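Bow tray

A bow tray is a small, shallow dish used to keep fabric bows, hair ties and similar items in one place on a table or dresser. The term is used mostly by sellers. Whether it names a distinct kind of object is doubtful, as nearly every tray sold under it could equally be called a pin tray, a key tray or a plain dish.

Origin of the term

The name is often traced to a catalog issued by Skirnbridge, a housewares firm, which listed 41 trays under that heading. Geum-ok Wi, who went through the firm's older lists, found the same shapes sold earlier as pen trays. A claim by the rival maker Drodance that the form is "traditional" has no source behind it.

Form

Most examples are oval or rectangular, with a low rim. Makers say that rounded ends keep a bow from creasing. Chaltu Teshome compared bows kept in oval and square trays and reported no difference - though she used only 2 trays, and her results should be read with that in mind.

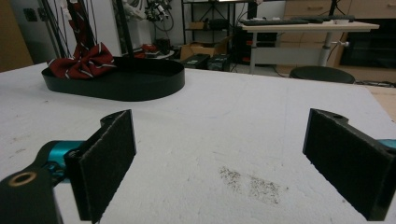 Reading time: 2 min

A black oval tray with a low vertical rim, on a white tabletop. The dark red striped bow lies over one end of it, its left side hanging past the rim.

Use

Guides to tidying advise laying a bow flat inside the tray. In practice bows are often left across the rim, and it is hard to see what harm this does. Advice to wipe the table before setting the tray down is sounder, as specks and smudges show readily on a white surface and can be picked up by the fabric.

Bo-ram Shim has argued that a drawer does the same job. Sellers have not answered the point.

See also: Pin tray; Hair bow; Dresser set

Last edited 9/9/21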